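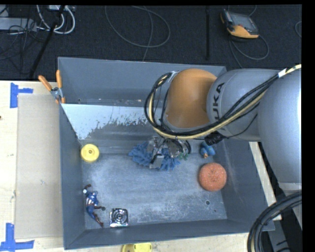

# Wosorau 90 Folding Drying Rack

The Wosorau 90 is a floor-standing rack for drying clothes indoors. It opens to 90 cm wide, folds flat for storage, and needs no wall mounting. Flisiter has sold it since the first version, and the current one has a wider foot and a thicker top bar.

## What it holds

One full washer load for most households. Shirts and pants go over the long middle bars. Socks, underwear and dishcloths fit on the short bars at the bottom. The top bar takes hangers, and there are notches along it so the hangers stay apart when the rack is moved.

Bed sheets can be dried on it if you fold them once lengthwise and drape them across both wings. A king-size comforter is too heavy. Use a line for that, or a dryer.

## Details

| | |
|---|---|
| Item number | 1083 |
| Width, open | 90 cm |
| Wings | 2, can be raised separately |
| Frame | Powder-coated steel tube |
| Bars | Stainless steel |
| Feet | Rubber, replaceable |
| Colors | White, slate |
| Assembly | None |
| Warranty | 5 years on the frame |

The warranty covers welds, hinges and the locking arms. It doesn't cover the rubber feet, scratches in the coating, or rust on a rack that has been kept outdoors.

## Setting it up

Stand the rack on its feet and pull the legs apart until both locking arms click. Raise the wings one at a time and swing the support wire into its slot. If a wing sags, the wire is sitting on the lip of the slot and needs to go in a little deeper.

To fold it, drop the wings first. Lift the locking arms together, one hand on each side, and bring the legs in. Keep fingers away from the hinge at the top.

Load both sides evenly. With only one wing up, put the heavy things in the middle.

## Drying indoors

Clothes dry faster with space between them than they do near a heater. Leave a bar empty between thick items such as jeans and towels. Turn jeans inside out so the pockets get air, and give everything a good shake before it goes up. An extra spin in the washer saves more time than anything you can do at the rack.

Open a window a little, or run the bathroom fan with the door shut. Wet laundry puts a lot of water into a small room, and if the windows fog up, the room needs more air.

Sweaters should be laid flat across the raised wings with the sleeves folded in. Hung from a bar, they stretch at the shoulders.

## Cleaning

Wipe the bars with a damp cloth and a drop of dish soap. Skip scouring powder, which scratches the coating. New racks sometimes have a trace of oil on the hinges from the factory, so wipe those down before the first load.

## Which size to get

The Wosorau 90 is the middle size. The Park is narrower and made for a bathtub or a small balcony door. The Sanholm hangs from the ceiling on a pulley and has to be screwed into a joist. Parts are not shared between the three, except the rubber feet, which fit both the Wosorau and the Park.

## Customer notes

**Dulce Montes:** "Had the old one for years and the feet always slid on tile. These don't. The slate color shows lint more than the white did. Wings are stiff at first."

**Sneha Sachdeva:** "Fits behind the bedroom door when folded. I wish there were one more short bar for baby clothes, but I use clip hangers on the top bar and it works."

## Delivery and returns

The rack ships in one flat carton. Please check the bars before you throw the carton away, and report any bent ones with a photo and the item number. Unused racks can be returned in the original packaging. Replacement feet and support wires are sold separately and ship by regular mail.

The slate version is out of stock and is expected back in November. White is available now.

Page updated 27 Sep 2022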